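Drener hand, student edition - six weeks with our robotics club
Posted 2022-10-24 by Silvia Mikuš

Quick one, club starts in ten minutes. We bought the Drener hand for the Plillholm student competition in November. 621 for the hand, another 70 for the mounting kit, which should be in the box at that price. Anyway.

Assembly: fine. Two evenings. Manual is thin and the wiring page is plain wrong, get the corrected one off the Holub forum. My second years managed it without me apart from the thumb joint. Fiddly, that one. Budget a whole session.

Grip is the good part. The dotted pad on the palm is really grippy, holds a smooth plastic cup that our old Dravska claw dropped every time. Fingers are stiff out of the box, they loosen up after 300 or so closes. 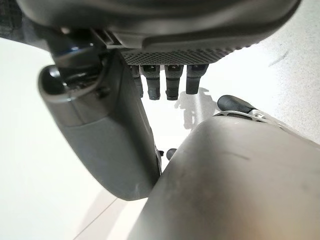
Wrist view over the white surface, four fingertips and the dotted pad.

Software... ok. Calibration takes forever and you have to redo it after every power cut. Kids wrote a script for that in the end. Hartmut Kröger, who runs the other team, uses the same hand and skips calibration completly. His scores are not worse than ours, so make of that what you will.

Dislikes: cable too short, no spare screws, and support took nine days to anwser one email.

Best practice run so far 81 points, up from 70 with the claw. Would buy again for a club. For one kid at home - no, too much money. Four stars.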